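Home | Topics | Ask | Members | Log in

Filed under: Bags & Luggage > Fabric Care > Storage

Canvas bag with bound edges sags in the middle, how to store it flat-fronted?

Erelis59
I have a tan canvas zip bag, wider than it is tall, with darker binding around the front panel. When empty, the front sags and a crease forms below the handles. It has been on a closet shelf since December with other bags on top. I would like the front panel to hold its shape. Is this a stuffing problem or does the fabric need stiffening? I would prefer not to wash it.

bakel_repairs
Stuffing first. Unbleached tissue or a clean cotton pillowcase, folded to the depth of the bag. Fill the lower corners before the center, then close the zipper. If the zipper pulls tight across the top, remove some filling.

For the crease: low steam from the inside, with a pressing cloth, and a folded towel behind the panel. Keep the iron off the binding. Binding is often a different fiber from the panel and may shrink at another rate – test a hidden spot near a gusset. Let the bag dry stuffed and upright for a full night.

Spray starch works for a while but attracts dust. I would skip it.

Imis
just put a book in it

El Ouafi
The filling advice is correct, but a base insert makes more difference on this type of bag. Most of the sag comes from the bottom, which has no support of its own.

1. Measure the inside of the base with the zipper fully open. Subtract a little on each side for the seam allowance.
2. Cut the insert from stiff plastic sheet or heavy mat board. Round the corners to match the curve of the bag.
3. Lay the handles down against the front panel before storage. Handles left standing under a load get a hard fold at the stitching.

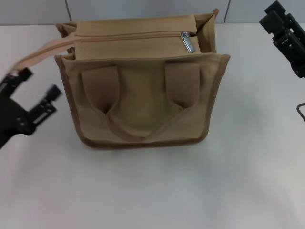

4. Fold any long strap once and put it inside. A strap left hanging from one corner pulls that side out of line.
5. Store upright, one bag deep. Nothing on top.

I use 200 g cotton filling for a small bag. Paper is fine for short periods.

Related topics
Zipper sticks at one end after storage
Removing a fold line from cotton straps
Replacing worn edge binding by hand
Mat board or plastic for a bag base?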